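Building Services Update: Water Shutdowns and Fill Valve Replacement

Work on the cold water risers at Brerthorpe starts in August and will run floor by floor from the top of the building down. The risers are original to the building and the isolation valves on most floors no longer close fully, so any repair to one restroom currently means draining the whole stack. The new valves are quarter-turn ball valves, one per branch, fitted behind the existing access panels.

Each floor will be without cold water from 8 a.m. until midafternoon on its scheduled day. Hot water will stay on but should not be used while the cold side is down, as the mixing valves at the sinks will shut off or run at full temperature. Drinking fountains are fed from the same branch and will be bagged. The schedule is posted next to the freight elevator and will be updated there first if a date moves.

When the water comes back on, run the cold tap at each sink for two minutes before drinking from it. Some discoloration is normal after a riser has been drained. If it has not cleared by the end of the day, report it with the room number and the tap affected.

Fill valves and flappers

The Mutdale building had its risers done last year, and the main lesson was that restored pressure finds every weak fill valve at once. Static pressure on the lower floors went up to 60 psi after the old gate valves came out, and several toilets ran continuously for days before anyone reported them. At Brerthorpe the fill valves and flappers will be replaced during the same shutdown. The replacement is the Lanz bottom-entry pattern, which is already in stock and fits all of the tanks on site without an adapter.

Tank water level will be set to the line molded on the overflow tube. Please do not adjust the float afterward. If a toilet does not clear on one flush, the usual fault is a chain with too much slack, and that takes less time to fix than a level that has been changed by hand.

Seats and lids

Seats are outside the riser contract, but hinges and bumpers will be checked while the stalls are closed. A missing bumper lets the seat rock sideways and works the hinge bolts loose, and most of the seat complaints logged this year come down to that. Spare bumpers are kept in the second-floor supply closet in packs of 4.
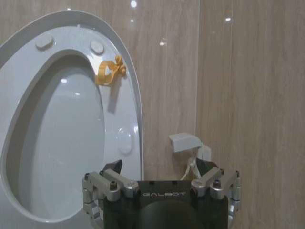
Underside of a raised lid, with two of its bumpers.

Hinge bolts should be hand tight plus a quarter turn. Overtightening cracks the china around the bolt hole, and a cracked bowl has to be replaced.

Metering

Kavton will fit a submeter on each riser once the valve work is finished. Readings will be logged hourly – the overnight figure is the useful one, as flow should drop close to zero after the cleaning shift. Monthly totals by riser will appear in this newsletter when there is a full month of data.

Questions about access on a particular floor should go to the facilities desk before the Tuesday of the week concerned.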